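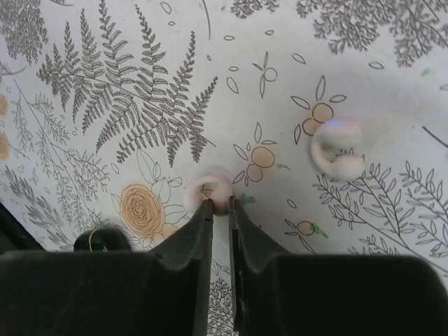
Pluvside notebook, 9/14/26 - curled pieces on the botanical print

Okay, back on the wrist camera question. The short version for anybody skimming: the short-approach trick works better than I expected on the busy print, and I no longer trust any number we got on the plain gray mat.

Where we were

The Vellus policy was trained on 1572 demos, nearly all of them on plain mats, and on plain mats it looks great. Put the same pale curled pieces on the white botanical surface and it gets distracted. It goes for the orange berries. It goes for the big rose. On Friday it closed very confidently on a fern leaflet and then carried nothing over to the tray, twice in a row, and reported success both times (the success check needs its own entry, I'm so tired of the success check).

What bugs me is that the pieces really are hard on this background. They're pale on white, and the outline of a curl isn't so different from the outline of a printed leaf. And because they're open shapes you get print showing inside the hollow, so the mask head sees a berry or a few leaf tips in there and decides the whole thing is one more drawing. The C-shaped ones are worst for this. With the ring-shaped ones the opening is small enough that the mask usually just fills it in, which is wrong but harmless.

What I changed

Nothing in the network. I wanted to keep that fixed so I could tell what was doing the work. The change is all in what the wrist does before it commits:

1. Drive to the hover pose as before.
2. Slide sideways a little at constant height, then slide back.
3. Compute flow over that slide, warp out the motion of the flat surface, and keep whatever is left over.
4. Feed the leftover map in as the extra channel we already had sitting there from the depth experiments.
5. Descend only if the mask and the leftover map agree.

The idea is simple enough. Print lies flat and moves with the plane, and a curled piece has some height, so it moves differently. A berry can look as round and orange as it likes, it still has no height!

The slide costs 300 ms per pick. I can live with that. Going shorter made the leftover map mush, mostly along the edges of the pieces, and edges are the part I need.

Results so far

I ran all 3 seeds on the print this morning. Every seed got better and the ordering between seeds stayed the same, which makes me think it's a real effect and I'm not just looking at a lucky batch. Picks on printed berries basically stopped. The rose still fooled seed two when the light was low, and I'm guessing that's the flow giving up on the concentric petal lines, where one wavy line matches the next one over just fine. I could try a larger window there. Remaining failures are mostly real grasp failures now, where it picked the correct piece and the jaws came down at a bad angle.

I haven't written percentages in here on purpose. The success check overcounts (see above) and I'd have to go through the clips by hand first. Please don't put anything from today in the Hartono slides until I've done that.

The jaws are a problem

This one cost me most of the afternoon. Both fingers are in view all the time, they're black, and they don't move with the plane either. So they light up like crazy in the leftover map. At the hover pose it doesn't matter, they're well away from the piece and I can mask them with the fixed template. Once the tips come right up to a curl, though, the template clips into the object, and the policy thinks part of the piece has vanished. It then tries to re-center, shoves the piece, and we're off chasing it across the fern.

Shading near the tips makes it worse. The end of a piece sitting between the jaws goes darker, and the mask likes to hand that dark end over to the gripper.

For now I freeze the leftover map once the tips get close and coast on the last good one. Ugly but okay. It does mean that if a piece rolls late in the approach we won't notice. A better fix would be a template that depends on jaw opening, and I think Plillance already wrote one for the bottle cap work. Need to dig through their repo before I write my own.

Labels

Checked the label set while the seeds were running. We have 3446 labeled wrist frames, and in a depressing number of the older ones the hollow is labeled as part of the piece. I'd been blaming the network for that! I started relabeling from the C-shapes and will keep the hollow as background everywhere. If you're pulling labels for your own runs, grab the branch called hollows, and expect it to keep changing under you.

To do

- Go through the clips by hand, then fill in the table
- Jaw template that follows the opening
- Bigger flow window, test on the rose first
- Neighbors: when two pieces are close together the leftover maps can merge into one blob, haven't touched this at all
- Try a slide along the other axis, some of the printed stems run long and straight and I suspect the flow slips along them
- Fix the success check (I know, I know)
- Ask for arm time in November, the long runs won't fit before then

Left the Vellus box on overnight with seed three retraining. Please don't reboot it.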